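Section 4: Setting Up Your First Case File

Okay, you've got Stenevum installed, you've signed in, and you're staring at a gray sidebar with nothing in it. Good, that's exactly where you should be! In this section I'll take you through making a case file, adding the defendants, typing in the release conditions and getting your hearing alerts going. I wrote it for people who cover local court, so I'm assuming you know what an arraignment is and that you've sat on a hard bench waiting for one.

I use a made-to-order mess of a case in my head when I write these steps: one public official, a couple of relatives, a contractor, each with their own lawyer and their own list of bail conditions. If your case is one guy and a stolen lawn mower, you can skip a lot of this (go to 4.6 and use the short form).

Last updated Thursday, February 1, 2024, for Stenevum version 2. If your sidebar is on the right side of the window you're on the old version, and the menu names won't match.

4.1 Before you start

Have these next to you:

The case number, exactly as the clerk writes it, dashes and all
The charging document
The release order, if the judge has signed one
The name of the courtroom and the judge
Your Imgate login, if your paper uses Imgate for document storage

NOTE: The case number matters more than anything else on that list. Stenevum matches hearings to files by case number and it is very literal. I once left out a dash and spent most of a week wondering why I wasn't getting alerts, and in the meantime they moved a plea hearing up two days. I read about it in somebody else's story.

4.2 Create the case file

1. Click New in the sidebar, then Case File.

2. Type the case number in the top box. Don't put the defendant's name there, even though the box is wide enough to tempt you.

3. In Short Name, type whatever you call the case out loud. Mine tend to be things like "road contracts" or "the water board thing." Only people in your newsroom see it.

4. Pick the court from the list. If yours isn't in there, choose Add Court and fill in the street address and the clerk's phone number.

5. Set Status to Open.

6. Click Save. The file shows up in the sidebar with a small hollow circle beside it. The circle fills in once there's at least one defendant.

CAUTION: Don't use Duplicate to make a second file for a related case. It copies the alert settings too, and you'll end up with two sets of alerts that you can't tell apart. Make a fresh one and connect them with Link Files.

4.3 Add the defendants

This is the part where people get impatient, and I get it, because you have a story due and you're filling in boxes. But the defendants list is what everything else hangs on, so it's worth being fussy.

1. Open the file and click People.

2. Click Add, and choose Defendant.

3. Type the name as it appears in the charging document. If everybody in town knows the person by a nickname, put that in Also Known As.

4. Add the charges one at a time. Use the Count box for the count number and paste the wording from the charging document into Text. The Text box stops at 2,000 characters and it won't warn you, it just quits taking letters. For a long conspiracy count, paste the first paragraph and attach the whole document instead.

5. Add the lawyer. If two defendants share a lawyer, start typing the name and pick it from the list that drops down, so you don't get the same person twice with two phone numbers.

6. Repeat for every co-defendant.

NOTE: For relatives who are charged together, please don't lump them in as one entry called "family." Garnet Lachance did this when she was testing for us, and when one of the sons got his travel restriction lifted there was no way to record it for him alone. She had to rebuild the file from scratch, on deadline, and I heard about it.

CAUTION: Stenevum lets you add someone as a defendant before they've been charged. It will even let you put "expected" beside the name. I'd leave that alone. Files can be requested in a lawsuit, they get shared with interns, they get left open on a screen at the coffee shop. If someone hasn't been charged, add them under Other and write down why you're interested in your own notebook.

4.4 Enter the release conditions

My favorite screen in the whole program! Bail conditions are where a lot of the follow-up stories are, and they're so easy to lose track of when every defendant has a different set.

1. In People, click the defendant's name, then Conditions.

2. Choose the type of release. You'll see Cash, Surety, Own Recognizance, Unsecured and Other.

3. Type the amount. Leave out the dollar sign, the program adds it.

4. Click Add Condition and choose from the list. The ones I use most are Surrender Passport, No Contact, Stay Away From Place, Report In and Do Not Discuss Case.

5. For Stay Away From Place, type the place in words. "Former office, county building, second floor" is better than "work."

6. For Report In, set how often. The calendar fills itself from there.

7. Set Source to the document you got it from. If you heard it read out in court and haven't seen the order yet, choose Heard in Court. The condition will show in italics until you change it.

NOTE: Leave those italics alone until you have the paper in hand. Judges read fast, and what comes out of a judge's mouth and what's in the signed order aren't always word for word the same. I've had "may not enter any county office" turn into "may not enter the office of the purchasing department," and those are very different stories.

NOTE: If a condition is changed later, don't type over the old one. Click the little arrow next to it and choose Replace. The old one goes gray and keeps its date, and you'll be very glad of that when you're writing the timeline.

4.5 Turn on hearing alerts with Tully

Tully is the add-on that reads the public court calendar and nudges you when something moves. It comes with Stenevum but it's switched off when you install.

1. Go to Settings, then Add-ons, then Tully, and click On.

2. Choose how you want to be told. Email works, text works, and there's a pop-up on the desktop that I turned off after a morning because it covers the Save button.

3. Under Check Calendar, choose Morning, Noon or Both. I use Both. Our court posts changes over lunch.

4. Under Cases, check the boxes for the ones you want to follow.

5. Click Send Test. If nothing shows up, look in your junk folder before you do anything else.

CAUTION: Tully reads the public calendar and nothing more. Sealed matters won't be there, and emergency bail motions often get heard before anyone posts them. Please keep calling the clerk. Hannelore Bühler, who ran the criminal desk at our courthouse when I was starting out, would tell you over the phone what had been added that morning if you asked nicely and had your case number ready, and I've never found software that beats that.

4.6 The short form

For a simple case, click New, then Quick File. You get one page with one defendant, one charge, one hearing date. You can turn it into a full file later from the File menu, and nothing gets lost when you do.

4.7 Attach documents

1. Open the case file and click Documents.

2. Drag the file in, or click Browse.

3. Choose the type: Charging Document, Motion, Order, Transcript, Exhibit or Other.

4. Put the filing date in Date Filed. Watch out here, it fills in today's date by itself.

5. If you use Imgate, click Store in Imgate. Otherwise it's saved on your own computer.

A single case file holds up to 300 documents. That sounds like plenty, and it is until somebody's lawyer files every bank statement as its own exhibit. When you're getting close, combine the exhibits into one long PDF or start a linked file.

Photo exhibits go in the same way as everything else. Set the type to Exhibit and they'll line up in the order you added them, one after another, and you can drag them around.

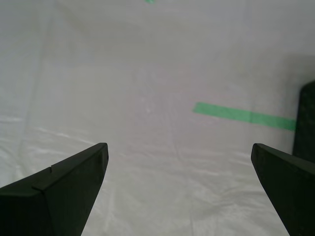
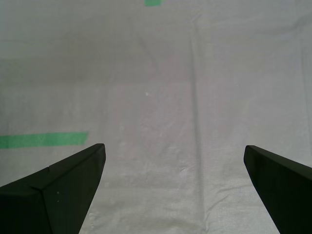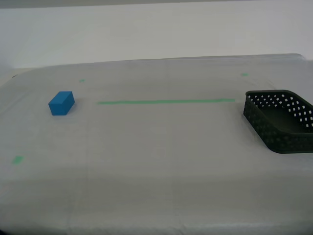 6. Scans should be 300 dots per inch if you want to search the words inside them. Lower than that and the search starts reading "bail" as "ball," and I've had some very confusing results.

7. When you're finished, click Rebuild Index. Go get a coffee, a big file takes a while.

CAUTION: Check for home addresses, birth dates and the names of witnesses before you share a file outside the newsroom. Clerks black these out most of the time, but I've come across filings where the black box was just laid on top and you could copy the words from underneath. If you find one of those, tell the clerk's office and don't pass it around.

4.8 Share the file with your desk

1. Open the file and click Share.

2. Type your editor's email address. They need a Stenevum account, but the free reader one is fine.

3. Choose View or Edit. I give my editor View. She knows why.

4. If you're sharing with a partner paper, click Hide Notes first. Your private notes are included unless you do this, and mine have things in them about certain attorneys' neckties.

NOTE: If your newsroom is on the Cloltero plan, sharing is handled by whoever set up the account, and the Share button will be gray. Ask them to add you to the Court group.

4.9 If something isn't working

The circle next to my file won't fill in. You've added a lawyer or a witness but no defendant. Go back to 4.3.

A hearing shows up twice. The court has probably listed it under each co-defendant. Right-click one of them and choose Merge Hearings.

My conditions are all in italics. Source is still set to Heard in Court. Attach the signed order, then change Source on each one.

I closed a case and now I need it back. Click View, then Show Closed, and set Status back to Open. Alerts don't come back on their own, so check the box in Tully again.

Section 5 covers hearing notes, including the keyboard shortcuts, which you'll want before your next full day in court.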